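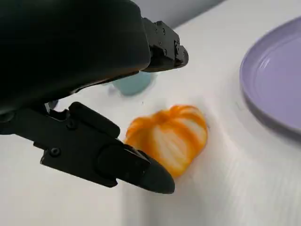
Godoy Building, second floor: monthly fire safety walk
Date: December 22, 2024
Checked by: Soledad Huenchumán

Exit doors, east and west: OK. West door closer is slow but latches.

Stairwell lighting: Needs work. One tube out on the lower landing. Ticket sent to Hornberg.

Extinguishers (4): OK. Pins and seals in place, gauges in the green. Tag on the one by the copy room is hard to read, replace it.

Hallway clearance: Needs work. Paper boxes stacked outside 200. Asked the tenant to move them by Monday.

Smoke detectors: OK. Tested from the panel.

Power strips: Needs work. Two plugged into each other behind the front desk. Unplugged one.

Emergency lights: Not done. The test button in room 20 is behind a cabinet. Recheck in the next round.

Evacuation map: OK, but still shows the old phone extension.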